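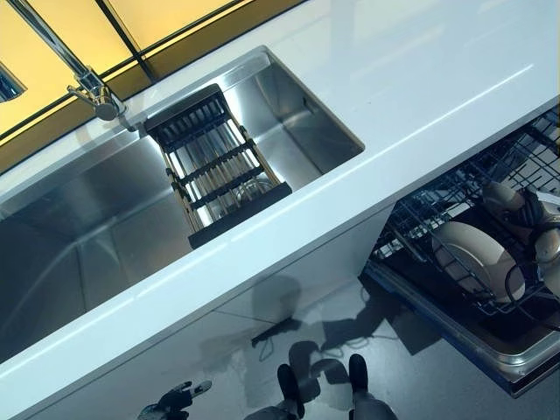 Kitchen bench notes
15 July 2021

Print this page | E-mail this page

Went over the sink and dishwasher end of the test kitchen today. Most of this is for whoever picks up the loading layout next, so I am putting down what we settled on and what is still open.

Sink first. The roll-up rack stays for now. We argued in February about taking it out, on the grounds that it hides the drain and catches crumbs. I still think it earns its space. Things coming out of the basin have somewhere to sit before they go in the machine, and the counter stays clear. The rods need a proper scrub along the crossbars, where the gunk collects. Use a soft brush and dish soap, then stand it on end until it is dry all the way through. Please don't run it through the dishwasher. Somebody did that with the one at Ultby and the rods went fuzzy.

The strainer can be lifted out with the rack in place if you roll back one side. Empty it before every session and again after. I would like that on the wall sheet.

The counter shows every water mark. We have two cloths going, the gray one for the basin and the plain one for the glossy surface. They keep getting swapped. Grit from the basin is what dulls the top, so keep them apart. For the yellow glass behind the faucet, water with a drop of vinegar and a dry wipe afterward. The seams hold dust and want a cotton swab every so often. With the backlight on you see every smear, so do the wiping with it on and check again with it off.

Dishwasher. Pull the bottom rack all the way out before loading it. With the rack halfway you end up reaching over the tines, and plates get set down at a lean that leaves them touching. The plan we are using:

Bottom rack: dinner plates in the rear tines, facing the middle. Bowls in front, tipped forward. Pans along the side, never over the center where they block the spray.
Top rack: the blue dishes, cups, small bowls, anything light. Cups upside down, at an angle so the bases don't pool.
Flatware: mixed, not nested.

I tried 11 plates in the bottom and it works, but only if the bowls move up. At 13 the last ones touch and come out with food on the facing sides. Call it 11 and leave it there.

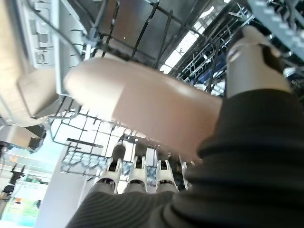 The top rack is the one that needs the most care. Check from underneath as well as from above before closing up. From above everything looks fine, and then a handle or a thin stem is poking down between the wires where the spray arm comes past. Spin the arm by hand once. If it knocks, move things until it doesn't.

Same goes for sliding the rack. Push it by the middle of the front rail. Pushing from one corner makes it rack sideways and the cups walk. I had one go over this morning doing exactly that, no damage.

Ran the long cycle with the Corina tablets and then the short cycle with the Stallosix powder, same load, same smears of egg and oatmeal left to dry for four hours. The tablets did better on the egg. The powder left a film on two of the blue dishes which wiped off with a damp cloth. I wouldn't read much into it from a single run each. The short cycle also runs cooler, so the comparison isn't a fair one. Next time use the long cycle for both.

Drying is still the weak spot. Anything with a hollow base on the top rack holds water. Opening the door a hand's width at the end of the cycle and leaving it for around 13 minutes helped. Unload the bottom rack first, otherwise whatever is sitting in the cup bases ends up on the plates.

Filter: pulled it, rinsed it under the faucet, a few bits of oatmeal and a label. Soak jars and take the labels off before they go in.

Still to do:
- Order a second box of tablets. Peltonen had them in stock last time.
- Write up the wall sheet with the top rack check and the strainer on it.
- Repeat the detergent runs, long cycle for both.
- Decide where the cloths hang so they stop getting mixed up. I vote for two hooks, one at each end of the counter.
- Look at the overflow slot in the sink. It smelled a bit when I leaned in. Baking soda and warm water with the squeeze bottle, then a rinse.

Left the bottom rack empty and the rinse aid filled.

This site uses cookies to remember your settings. Accept | Read more

Contact the kitchen lab | Copyright 2021 | Back to top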